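4.3 Loss of grip confirmation during wire sorting

The fault examined in this section appeared during the wire sorting task on the two-arm cell at Cunholm. Both arms are mounted on a common rail and share the floor between them, with open containers kept near the back wall. The task is to pick thin, tangled wire from the floor and transfer it to a container. Either arm may pick from the bundle, and the Morley scheduler decides which one enters the shared region first.

Grip confirmation in the baseline controller depends on two signals: the final jaw position and the servo current at the end of the closing motion. Both thresholds had been set on rigid parts during the January calibration. A single strand of thin wire changes the final jaw position by less than the backlash of the gripper, and the current it adds is close to the noise floor. The controller therefore reported an empty grip in many cases where the jaws were holding a strand, and released the arm to its retry routine.

The retry routine is where the safety matter arises. It raises the wrist, shifts it sideways, and closes again. If a strand is still held, the sideways move pulls the whole bundle, and the load passes to whatever the bundle is caught on. In the worst cases this was the other gripper. Figure 7 gives views of the cell with the sorting task set up.

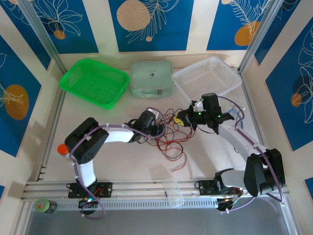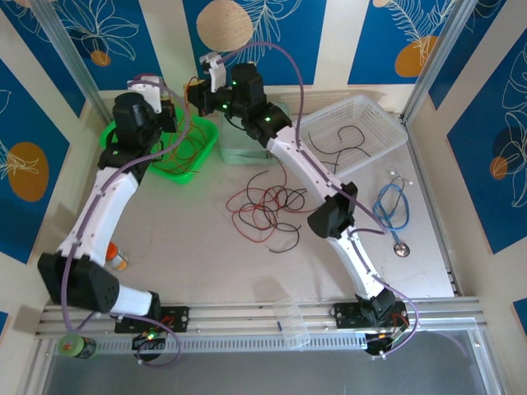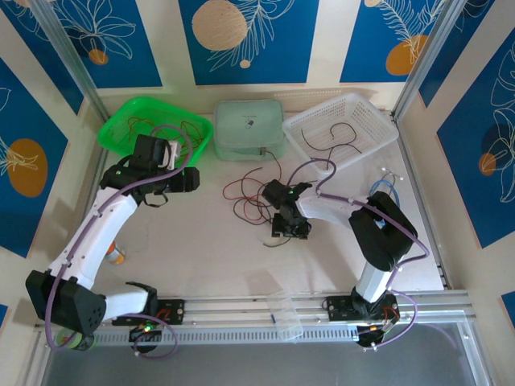

Figure 7. The two-arm cell with loose red and black wires on the floor.

Cunholm, November 10, 2020

The log set used for the analysis covers 721 pick attempts. An attempt was marked as a false empty when the controller reported no grip and the recorded video showed wire between the jaws as the wrist was raised. By this rule, 31 attempts were false empties. Nearly all of them involved one or two strands. Grips on thicker parts of the bundle were confirmed correctly.

In four of the false empties, both arms held wire from the same bundle at the same time. The arms then pulled against each other until one servo reached its current limit and the Usuga supervisor stopped the cell. The stop worked as designed in each case, but it came late. The supervisor samples servo current every 300 ms, and the limit must be exceeded on two samples in a row. During that interval the load on the wrist is not bounded by any other check. One gripper had to be replaced after the fourth stop, when a finger mount was found to be cracked.

We considered lowering the current threshold. Replaying the logs with a lower value removed most of the false empties but produced false grips at a much higher rate, and these sent the arm to the container with nothing in the jaws. Friction in the jaw drive varies too much between cycles for a single threshold to separate the two cases.

The change adopted has two parts. First, the jaws are opened fully and held open before any retry motion, so that a strand held without confirmation is dropped in place. Second, the scheduler treats the bundle as one object until it has been separated, and only one arm may close on it at a time. The second rule lengthens the cycle, as the waiting arm must stay outside the shared region.

The revised controller was run for 4000 closing cycles on the Drollstead test bench with the same gauge of wire. No opposed pull was recorded. The bench has no containers and its bundles are smaller, so the result does not cover strands that catch on a tray or basket edge. That case remains open and is handled for now by a lower speed limit near the containers.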